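Povier Open Day

The Povier Open Day is a public demonstration of robot handling held at the Povier workshop in Urville. It is best known for its tabletop sessions, in which a single robot arm picks up, moves and sets down everyday things in front of a small audience. The best known edition took place on February 19, 2021, and drew 220 visitors over the course of the day, a remarkable turnout for a town the size of Urville.

Background

Povier began as a repair shop for packing machines and moved into robot handling when its owners took over the old seed store on the Brutside road. The building has one large hall and a row of smaller rooms behind it. The first open day was a modest affair, meant for neighbors who had asked what all the deliveries were about. It grew quickly. By the third edition the organizers had to hand out timed tickets at the door, and school groups from Brutside were coming by bus.

The format owes a lot to Wakana Ishida, who had run public sessions at Ueda before joining the workshop. At Ueda the robots worked behind glass, and she wanted the Povier sessions to be quieter and closer, with people near enough to hear the joints move and to see the fingers close. She also dropped the recorded commentary. A presenter stands beside the audience and talks, and visitors may break in with questions whenever they like, which they do with great energy!

The tabletop sessions

Each session lasts 90 minutes and is split into 4 parts. The first part is a slow warm-up in which the arm moves through its range with nothing in its grip. Visitors often say this is their favorite bit, because it shows how many ways there are for one arm to reach the same spot. The presenter asks them to guess which joint will turn next, and the guesses are wrong surprisingly often.

The second part is devoted to grasping. The arm comes down over the table, takes hold of a small object and lifts it, then puts it down again a short way off. Objects with a handle or stem are popular with the presenters, as they give the gripper something narrow to close on and let the audience think about balance: hold a thing by one end and the rest of its weight wants to tip. Round objects are the great crowd-pleasers. A cylinder on its side can roll at the slightest push, so the last bit of the approach is done very slowly, and the room tends to go silent.

A typical piece of work is small in scale. The arm used for it is white with dark green accents, and the table is broad pale wood, its knots left showing. The object in the gripper is a pale blue cylinder, held by a short black stem with its round end turned to the side, right down at the level of the tabletop. 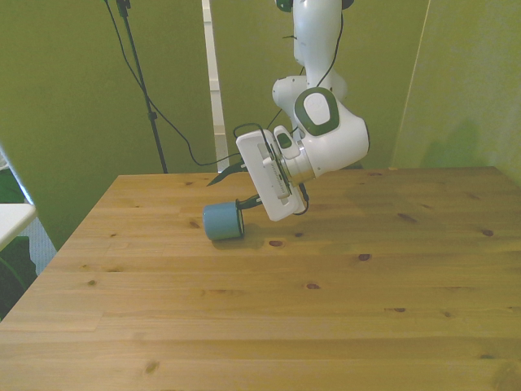
Quang Triệu wrote in the visitors' book that the slow parts were the ones worth coming for, and that a factory tour had never shown him how much care goes into simply setting a thing down. He asked for a longer grasping section the next year, and for the presenters to show a few more failed grips, as those had taught him more than the clean ones.

The third part takes up this very subject. The presenter shifts an object a little from where the arm expects it and lets the attempt run. Sometimes the fingers close on air, sometimes the object is pushed along the table, and now and then the grip holds anyway - usually to loud applause. The reasons are then talked through in plain terms, with the audience allowed to suggest a better angle of approach.

In the fourth part visitors choose the starting position themselves. At the 2021 edition the arm made 181 attempts in all at this stage, and the running tally was chalked up on a board by the entrance. Children are given first pick. Most of them put the object as far away as they can reach, and then crouch at table height to watch.

Setting

The sessions are held in the hall, with the other rooms kept for coffee and for a display of older machines from the packing trade. Among these is a carton folder from Brutside that still works and is switched on once an hour. It is a wonderful noisy thing, and a good contrast to the near silence of the robot arm.

Groups are kept small enough for everyone to see the table without standing on anything. Bags are left in the cloakroom, and a line on the floor marks how close visitors may come while the arm is moving.

Reception and influence

The open day has been warmly received in the area. The Urville town newsletter gave it a full page, and the evening sessions have become a regular outing for the Brutside model railway club. Teachers have praised the choice of ordinary objects, which makes it easy to carry on the discussion back in class with cups, pens and whatever else is lying around.

Ueda later took up the idea of open questions for its own sessions, and the two workshops now swap presenters each February. A printed guide to the grasping exercises, written by Ishida, is handed out free at the door.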